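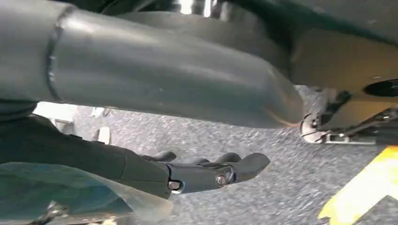 Dark gray, with a touch of orange where the light gets at it.

I painted my dining room gray in August, which is a stupid time to paint anything in Clunamstead, and I have been talking about it ever since. My sister has asked me to stop. So you get it instead.

The room used to be yellow. A buttery, eggy, welcome-to-brunch yellow that came with the house and that I defended for years, mostly out of laziness. People would walk in and say "oh, cheerful!" in the voice they use for a sweater with a reindeer on it. Then one night I was eating soup in there by myself and looked up and thought, I am sitting inside a custard. That was it. By Saturday I was standing in front of the chip rack at Sfakianakis, the paint store on Mill Street, with my reading glasses on top of my head and a second pair on my face.

Have you looked at a gray chip rack lately? I mean really stood there? When I was a kid gray was battleships and the basement steps. My father had one can of it for everything. Now it runs the whole length of the wall and the names don't help you at all. There are grays named after weather and grays named after birds and one, I swear, that was named after a feeling. I took home 12 chips. I taped them up over the sideboard, and by dinnertime three of them were blue.

I do not mean a bit blue. I mean baby shower blue. One had gone purple and one was the green of pond water, and the only one that looked like gray was the one I'd picked up by accident, stuck to the back of another.

I went back and complained, politely, and that is how I met Marina Triantafyllou. She mixes color at Sfakianakis and has done it long enough that she can look at your shoes and tell you what's on your porch. She didn't seem surprised. She pulled a chip off the rack, walked me to the front window, then to the back by the brushes where the tubes are on, and then made me hold it under a desk lamp. Three different colors. Same little square of cardboard!

"There's hardly any such thing as gray," she told me. "There's a very tired blue, a very tired green, a very tired brown. You're choosing who's tired."

I wrote that on my receipt.

What she meant, once she'd slowed down for me, is that most house paint grays aren't just black stirred into white. You can make one that way, and she did, in a little sample pot, to show me. It dried the color of a filing cabinet and looked dead under every bulb in the store. The ones people fall for have something else in them, a drop of yellow ochre or red oxide or that strong blue that gets on everything. The stronger colors in the room drown it out until the sun moves, and then there it is, saying hello. A north-facing room pulls the blue up. An old-fashioned warm bulb pulls up the brown. And a big red rug will bounce itself right up the wall to about knee height, which I would have laughed at if I hadn't gone home and seen my own rug doing it.

She sent me off with homework. Paint big boards, not the wall. Two coats. Move them around for a week and look at them at breakfast, at lunch, at whatever time you usually sit there feeling sorry for yourself with soup. Put one behind the lamp. Put one in the corner you hate.

I had four boards going by the second day and I was having, I'm sorry to say, a wonderful time. I'd get up at six to see what they were doing. The lightest one was gorgeous until ten in the morning and then it went the color of a dishcloth and stayed there. The one I'd been sure about, the one I'd practically ordered, turned lilac at sunset. Every evening, lilac, like a bath bomb. My neighbor Gerasimos Papadakis came over to return a ladder and stood in front of all four of them with his arms folded, and said he'd go with white.

Gerasimos, it has to be said, is not alone. There's a real backlash on. If you've shopped for a house in the last few years you know the one I mean: gray floor, gray walls, gray sofa, gray sign telling you to gather. It all got put in at once and it all got tired at once, and now my hairdresser says "gray" the way my mother used to say "avocado." I get it. I toured one of those houses with a friend and we both came out wanting to eat an orange.

But I don't think the color did that. I think we did it, by using the palest, safest version on every surface and then being surprised that it felt like waiting for a dentist. Dark gray is another animal. Dark gray has shadows in it. Put it next to wood and the wood goes up in value. Put a brass lamp on it, or a bowl of lemons, and you'll want to call people into the room.

Eftychia Manolakis talked me into going dark. She restores frames over on the river side of town, and she had me come see her workroom, which she'd painted charcoal all the way up and over the ceiling. I walked in expecting a cave. It wasn't one. I couldn't tell you where the walls were, is the best way I can put it, and every gilt frame in the place looked like someone had plugged it in. She says painters have always known this. You don't get a glow by adding more yellow, you get it by putting some quiet next to it. She also says never to hang a gold frame on a cream wall, and I now see that mistake in every restaurant I go to.

So, dark. The name on the can is Skotus, and on the chip it looks like nothing, it looks like the inside of a coat pocket. Marina approved. She said it had brown and a pinch of green in it and that it would behave in a room with an afternoon window. She also sold me a gray-tinted primer called Zovex, and please hear me on this, get the tinted primer. I'd have been putting coats over that yellow until Christmas.

The first coat was horrible. I want to be fair and tell you that. It was patchy and shiny and it looked like I'd tried to hide evidence. I called my sister, who said "well, you wanted it," and went back to her show. I opened a window, sat on the drop cloth and ate crackers. The second coat went on the next morning and by 5 in the afternoon the sun had come around the side of the house and I walked in with the mail in my hand and just stopped.

It wasn't gray. I mean it was, it was as gray as a seal, but the whole far end had this faint orange laid over it, so thin you'd lose it if you looked straight on. The corner by the door had gone nearly black. There was one soft pale streak down the chimney where the plaster bulges - I'd lived with that bulge for years and had never once seen it. On yellow it just disappeared. I stood there so long that the ice cream in the other hand (I'd been to the store) got onto the mail.

That's what I keep boring people with. A bright color tells you about itself all day long. My dining room used to be yellow at noon and yellow at midnight and yellow when it rained. Now it tells me about the weather, and what time it is, and whether Chrysoula Konstantinidis across the street has her big porch light on, which comes in after dark as a sort of peach smudge by the light switch. I've started eating in there on purpose.

A few things I'd pass along, if you're tempted. Flat finish, if your walls are old, because anything with a shine will show you each and every sin. Do the baseboards too, in the same color, or you'll have a white stripe running around the room like tape at a crime scene. Change your bulbs before you blame your paint. And if you hate it on day one, give it till the end of the week. I nearly drove back to Sfakianakis in my socks.

I had people over once it was done. Aliki Rallis, who has known me since we were nine and has never told me a comforting lie, came in late, put her casserole down on the sideboard and had a good look at all four walls. "It's very dark," she said. Then she took the chair at the window end, the one with the light on it, and it was past eleven before I could get her out of it.

The hallway is still yellow. I've got boards up.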